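Trevine Opens Side-by-Side Gripper Trials at Its Tusbridge Lab

TUSBRIDGE, March – Trevine has started a new round of trials that puts two robot grippers, the Mak and the Larari, through the same set of everyday table jobs. Both handle cups, cutlery and trays, the kind of things people pick up without a thought and robots still fumble.

The plan calls for 3000 grasps over 90 days, split evenly between the two grippers. Each one works with 31 household objects, and the arm, the controller and the lighting stay the same for both.

"We've wanted to do this for ages," said Pentti Suominen, who leads the trials. "A fork is a wonderful test. It's thin, it's shiny, it lies flat on the table, and the camera can get fooled by every reflection on it. I could watch these runs all day!"

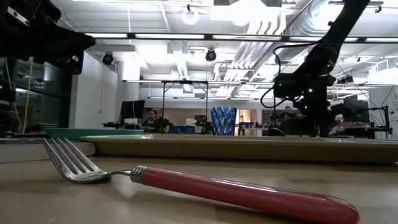 Dropped and missed objects will be logged along with the clean picks, and Trevine will share the full record, failures included. Chak-lun Yang, who wrote the scoring sheet, is keen for other labs to try it on their own equipment.

"If someone gets a different answer with the same objects, I want to hear from them," Yang said. "We'd learn so much from that."

First results are due once each gripper has finished 20 practice sessions. Labs that would like the object list and scoring sheet can request both from the Trevine office in Tusbridge.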